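How to Clean and Store Artificial Fruit and Flowers

Artificial fruit, flowers and greenery collect dust faster than most things in a house because they have so many small surfaces. A yearly cleaning keeps the color from going gray. I do mine in January, when the holiday garlands come down and everything is out on the table anyway.

What you need

A soft paintbrush, one inch wide
A hair dryer with a cool setting
Two microfiber cloths
Dish soap
A bowl or dishpan
Cotton swabs
Old towels
Tissue paper and a lidded box

Step 1: Find out what each piece is made of

Plastic and rubber pieces can usually go in water. Silk, paper and anything with a foam core should stay dry. Press a fingernail gently into the bottom of the piece. If it dents and stays dented, treat it as foam. If there is a sticker or a tag, leave it on until you have read it. Sort everything into a wet pile and a dry pile before you start.

Step 2: Test the color

Dampen a cotton swab with soapy water and rub it on a spot that won't show, such as the underside of a leaf. Wait a minute and look at the swab. Any color on it means the piece goes in the dry pile. Reds and dark greens are the usual trouble. I lost a bowl of cherries this way, and the dishpan stayed pink for weeks.

Step 3: Remove the loose dust

Do this outside or over a towel. Hold the piece by the stem or base and brush from the center outward. For ferns and grasses, use the hair dryer on cool and low, holding it a foot away. Never use the warm setting. Hot glue softens quickly, and most leaves are held on with it.

Step 4: Wash the wet pile

Put a few drops of dish soap in a bowl of lukewarm water. Dip a cloth, wring it well and wipe each piece. Smooth fruit such as pears and plums takes a few seconds. Fruit with texture needs the paintbrush, worked into the grooves with a little of the same water. Rinse with a second damp cloth. Try not to soak anything, even solid plastic, as water gets in through the seam and is slow to come out.

Step 5: Clean the dry pile

Silk flowers can be shaken in a paper bag with half a cup of salt. Fold the top over, shake gently for a minute and take the flowers out one at a time, tapping off the salt as you go. Foam fruit should only be brushed. For a greasy spot, press on a bit of plain white bread and lift it off. It leaves crumbs, so brush again.

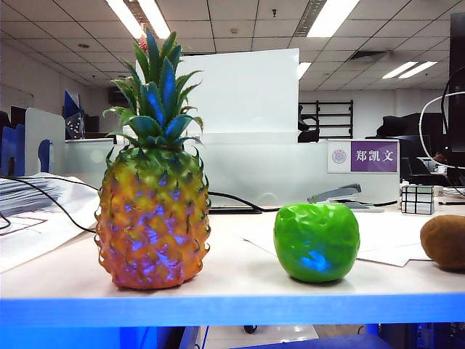
Step 6: Dry everything fully

Stand or lay the pieces on towels with space between them, away from direct sun. Turn them after a few hours. Leave washed pieces overnight, and longer if water may have gotten into a stem.

Step 7: Make small repairs

Push loose leaves back into their sockets before reaching for glue. If a leaf still falls out, use a low-temperature glue gun and one small dot. Bent leaves can be straightened by holding them in warm water, from the tap and not the kettle, then pressing them flat under a book until cool. Wire stems that have rusted should be wrapped in floral tape.

Step 8: Pack for storage

Wrap fruit in white tissue. Newspaper ink comes off on light colors. Put the heavy pieces at the bottom of the box and flowers on top, with the heads facing the same way. An attic is too hot in most places. The floor of a closet works well.

Write what is in the box on the short end, where you can read it when boxes are stacked.

Comments

Clodagh Buckley: Does the salt work on velvet petals? Mine are old and I am afraid of wrecking them.

Reply: I would stick with the brush for velvet. Salt gets down into the pile and is hard to remove.

Cillian Phelan: Cornmeal works in place of salt if that's what you have in the pantry.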